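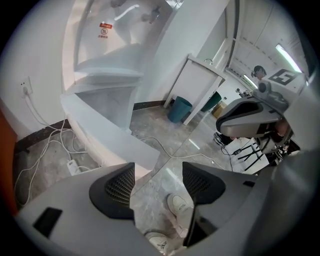
White cables on gray tile, Beltville, December 16, 2021.

Rooms of Beltville, Part 8
Gallery by Edit Lakatos

On an ordinary Thursday a room is mostly floor. Walls get painted and admired. Floors get the cables.

The marble pattern in the tile does its best for the place. One plug goes into the wall outlet and a whole family of wires comes out of it, heading for a small power strip that lies where it was last put down. Another cable has struck out on its own across the middle.

The curved glass has a red and white warning sticker on it – the small print is very small. White sneakers are in season.

Part 7 was the Csonka stairwell, still up under June. Prints are 300 each, unframed, and the Rumbridge set is sold out.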